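콘덴서 커패시터 열화와 실외기 기동 불량 기록

2021년 7월 5일

거실 에어컨이 지난주부터 이상했다. 실내기 송풍은 정상인데 찬바람이 나오지 않고, 실외기 쪽에서 웅 하는 소리가 2초쯤 나다가 끊겼다. 몇 분 뒤 같은 소리가 다시 났다. 압축기가 기동하지 못하고 과부하 보호기가 떨어졌다가 복귀하는 전형적인 패턴이다.

설치는 Liltholm 단상 정속형이고 인버터가 아니다. 요즘 기종만 만져 본 사람은 이 차이를 자주 놓친다. 정속형 단상 압축기는 운전 커패시터가 보조 권선에 위상차를 만들어 줘야 돌기 시작한다. 커패시터 용량이 떨어지면 기동 토크가 부족해지고, 회전자가 잠긴 상태로 구속 전류만 흐른다.

냉매부터 의심하는 경우가 많은데 순서가 틀렸다. 압축기가 돌지 않으면 고압과 저압이 평형을 이루므로 게이지를 물려 봐야 충전량은 알 수 없다. 게이지를 연결할 때마다 냉매가 조금씩 빠지기도 한다. 전기 쪽을 먼저 배제하고 나서 냉매를 보는 것이 맞다.

측정 전에 차단기를 내리고 커패시터를 방전시켰다. 드라이버로 단자를 바로 쇼트시키는 사람도 있는데 권하지 않는다. 나는 저항을 물려 방전하고 전압계로 0V 근처인지 확인한 다음 배선을 뺐다. 배선 위치는 빼기 전에 메모해 둔다. C와 HERM 단자를 바꿔 끼우면 일이 커진다.

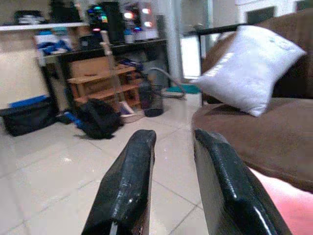 압축기 쪽 표시 용량은 35μF, 허용 오차는 ±6%였다. 실측은 24.1μF이 나왔다. 하한이 32.9μF이므로 볼 것도 없이 교체 대상이다. 윗면이 부풀지는 않았다. 외관이 멀쩡해도 용량은 빠져 있을 수 있으니 눈으로만 보고 넘기면 안 된다. 팬 쪽은 5μF 표시에 4.9μF으로 정상 범위였지만 일체형이라 같이 바꿨다.

권선 저항도 확인했다. C-R, C-S, R-S를 각각 재서 앞의 두 값을 더한 것이 마지막 값과 맞는지 봤고, 외함과의 절연도 이상이 없었다. 접촉기 접점은 약간 그을렸으나 전압 강하가 작아 그대로 두었다.

부품은 Zikis 물건을 샀다. 정격 전압은 기존 것과 같거나 높으면 되고 용량은 반드시 같은 값으로 맞춘다. 용량을 키우면 기동이 좋아진다는 글이 돌아다니는데, 보조 권선 전류가 늘어 권선 온도가 올라간다. 원인을 덮는 방법일 뿐이다.

교체 후 첫 통전에서 바로 기동했다. 20분 운전한 뒤 흡입구와 토출구 온도차는 10.5도, 운전 전류는 명판값보다 조금 낮았다. 예전에 Dellcombe 실외기를 고칠 때 Ciarán Carroll이 알려 준 대로 운전 중 용량도 계산해 봤다. 보조 권선 전류에 2652를 곱하고 커패시터 양단 전압으로 나누면 μF 값이 나온다. 60Hz 기준 상수이고 50Hz 지역에서는 3183을 쓴다. 결과는 34.6μF이었다.

실외기 핀에 먼지가 꽤 끼어 있어 물로 안쪽에서 바깥쪽으로 씻어냈다. 응축 온도가 높으면 새 커패시터도 오래 못 간다. 다음 점검 때 접촉기를 교체하고 용량을 다시 잴 예정이다.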